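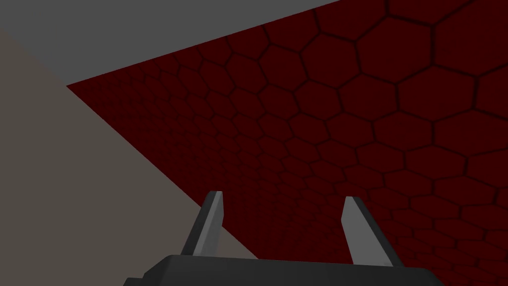 Calls and Vacancies: Paid Study Participation

Narotlow > Work With Us > Open Calls > Remote Operators, Simulated Interiors

We use cookies to keep this site working and to count visits. By continuing to read you accept our cookie notice. You may change your settings at any time.

Call for Participants: Remote Operators for Robot Demonstrations

Posted Nov 14, 2023
Reference: Grallen 114

Narotlow invites applications from adults who wish to take part, for pay, in the second round of the Grallen study. Participants will operate a simulated two-armed robot by remote control and show it how to carry out common household tasks. The recordings will be used to train the robot to do the same tasks without an operator.

No earlier experience with robots is required. The first round included participants from retail, nursing, catering and school transport, and applications from all backgrounds are again welcome.

What the work involves

Each participant is assigned a station in the Carrasco building. A station consists of a chair, a screen, a headset and a pair of hand controllers. The controllers move the left and right arms of the robot, and a trigger on each controller opens and closes the gripper on that side. All tasks take place in computer-generated rooms. Some views are taken from the body of the robot and others from close behind one gripper, and participants will be expected to work with both.

A session begins with a short written instruction, such as "pick up the item on the floor" or "open the door." The participant performs the task at a natural pace and marks it as finished. If an attempt goes wrong, the participant marks it as failed and begins again. Failed attempts are kept and are paid at the same rate as finished ones.

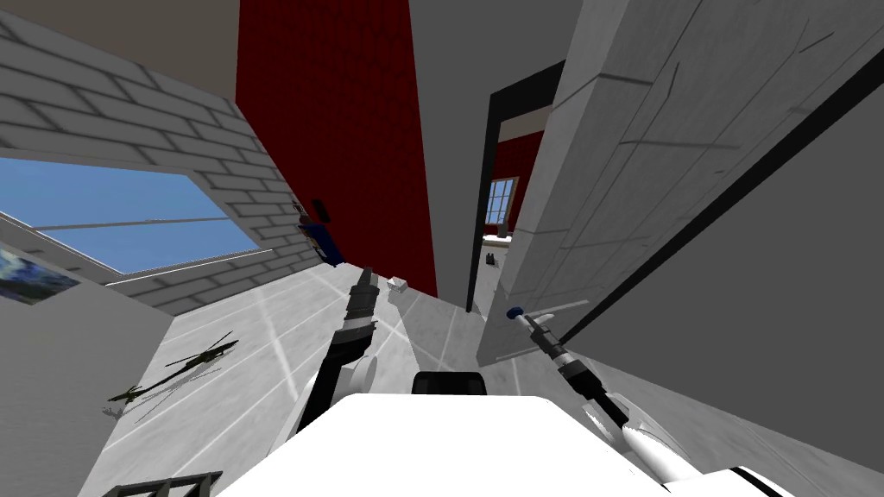 A room from the Grallen task set, with both arms extended and a toy helicopter on the floor.

The rooms differ in layout, wall covering and furniture. The view may also be tilted, sometimes steeply, and participants should expect to spend part of the first session getting used to it. Anyone who feels unwell during a session may stop at once and will be paid for the full session.

Time and payment

Participants are asked to complete 10 sessions over a period of four weeks. Each session lasts two hours, including breaks. Payment is $100 per session, issued at the end of each week. A paid training session is held before the first recording and does not count toward the total.

The first round closed in April with 2,532 accepted demonstrations. The second round gives more attention to doors, handles and shelves, where operators found it hardest to judge distance.

Who may apply

Applicants must:
- be 18 years of age or older
- have normal vision, with or without glasses
- have full use of both hands
- be able to read written instructions in English
- be able to travel to the Carrasco building for all sessions

Persons who took part in the first round may apply again. Staff of Narotlow and their immediate families may not. Applicants with a history of severe motion sickness should say so on the form — this does not rule them out, but it will affect the tasks they are given.

Data and consent

The study records the movements of the controllers, the movements of the robot and the views shown on the screen. It does not record the participant's face or voice. Recordings are stored under a number and are kept apart from names and payment details. A participant may leave the study at any time and may ask for his or her recordings to be removed until the training set is closed.

How to apply

Complete the form on the Grallen page and choose at least two session times. Applicants will receive a reply by email within three weeks. The form is handled through Stomum, our scheduling system, and a confirmation will be sent from that address. Please check your junk mail folder before writing to ask about a missing reply.

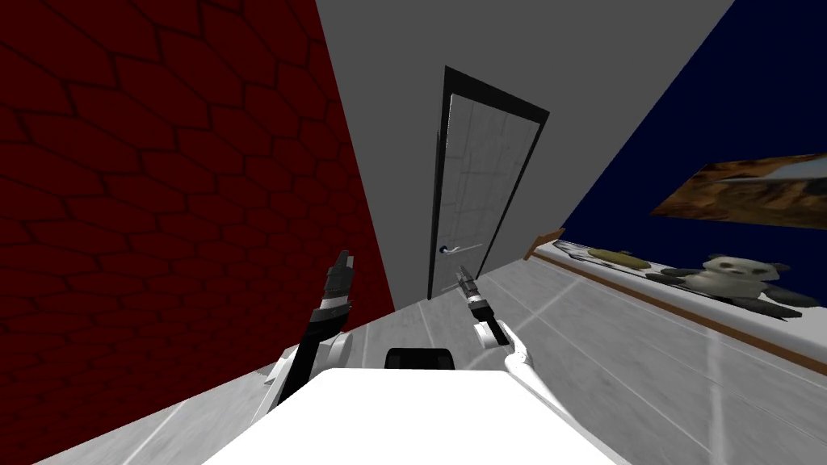

Comments (4)

Tilda_R
I did the first round and would recommend it. The door tasks were the slowest for me. I kept closing the gripper before it had reached the handle, and it took me most of two sessions to stop. Will we be able to replay our own attempts this time?

Narotlow Study Office
Replay will be available at every station in the second round. Participants may view an attempt before marking it as finished or failed.

mossbank
Is left-handed OK? The form only asks about "full use of both hands."

Narotlow Study Office
Yes. Both arms are used in most tasks, and the main hand may be set at the start of each session.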